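Home | Projects | Student Work | Archive

How Parts Get Around Kevarport
By Zoila Marulanda
February 2020

For my industrial history project I picked the small machine shops of Kevarport, and I'm so glad I did! I spent most of January in the town library reading old shop ledgers (the handwriting is terrible) and talking to people in the Villanueva neighborhood, where the first shops opened.

In the early days, finished parts went down to the harbor by handcart. One ledger lists 200 pump housings sent to Estden in a single spring, every one of them carried out by hand.
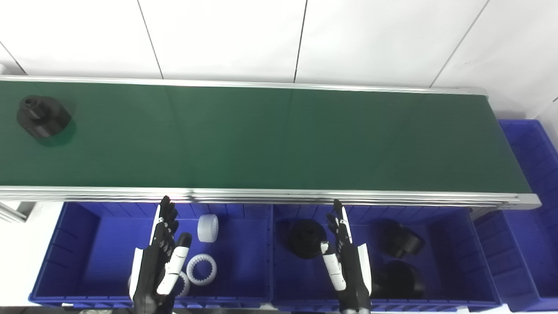
Then the rail spur came, and orders jumped to 600 the next year. Two families ran nearly all the shops by then, and they argued in the local paper over who got to load first. I read every one of those letters and loved it.

Next I want to find out why the Stisov shop closed. Its last two ledgers are missing, so I'm going to try the county records.

Related projects
Harbor Songs of Estden
Mapping the Villanueva Streetcar
Our Town's Oldest Bakery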